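A Second Pair of Hands on the Gift Line

At Melnyk, the contract packing firm that assembles food gifts for department stores and airport shops, the busiest weeks of the year once began with a recruitment drive. Temporary staff were brought in by the busload, trained in a morning and placed at long tables, where they lifted cartons of biscuits, tea and preserves into presentation trays until the holiday orders were filled. The company now runs that operation with a permanent staff of 27 and four robot arms, and it expects to keep both.

The arms were installed in February under a project the company calls Sededness. They were supplied by Tasico, an integrator that had previously worked mostly with makers of metal parts. Their task is narrow. Each arm takes a single retail pack from the infeed, turns it to the required position and releases it at the packing station. Work that calls for judgment, such as arranging a mixed hamper or tying a ribbon, remains with the staff.

Inmaculada Valcárcel, operations director at Melnyk, is direct about the reasons for the investment. "We were losing experienced packers to shoulder and wrist complaints," she said. "The lifting was light, but it was the same movement for eight hours. We could not continue to ask people to do that and also ask them to stay."

No permanent position was removed when the arms arrived. Seasonal hiring, however, has fallen sharply, and the company does not dispute that this has been felt in the town, where many families had counted on the winter wages. Management has offered former seasonal workers first call on year-round vacancies. Those vacancies have so far been few.

For the people who remained, the working day has changed in ways that the original plan did not fully foresee. Packers who once kept to one table now rotate among the stations and are responsible for clearing stoppages, checking seals and deciding which packs are fit for sale. A new grade, cell attendant, was agreed with employee representatives and carries higher pay. Up to 100 hours of training are available to each person who applies for it.

Colton McKinnon was among the first to take the new grade. He had packed by hand for several seasons and now oversees two of the arms, including the one the staff have named Milla. Much of his shift is spent on the question of grip. Tins and glass jars gave little trouble during commissioning. Thin cardboard has been another matter, particularly tall, narrow cartons held near one end.
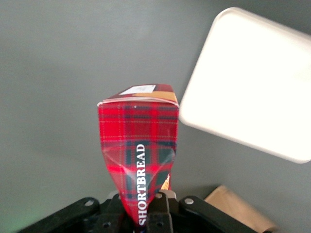 "A person feels a carton start to give and eases off without thinking about it," McKinnon said. "With the arm, somebody has to decide in advance how much pressure is right, and that somebody is now me." He keeps a written record of settings for each product, which the engineers at Tasico have begun to request when they prepare a new program. Cartons marked in handling are set aside and entered in the same record.

That exchange has altered the standing of the packing staff within the company. Decisions about line speed, once issued from the office, are taken at a meeting that the attendants attend as full members. Valcárcel considers this the more lasting change. Some of the longer-serving packers are less certain. They point out that the tables were sociable places, and that attendants work farther apart and talk less. In response, the company has moved two of the stations closer together and restored a shared morning break.

A review of the project was presented to staff on 11/10/20. It recommended that no further arms be purchased until the handling of cardboard packs has improved, and that attendants be consulted before any new product is assigned to the cells. Both recommendations were accepted.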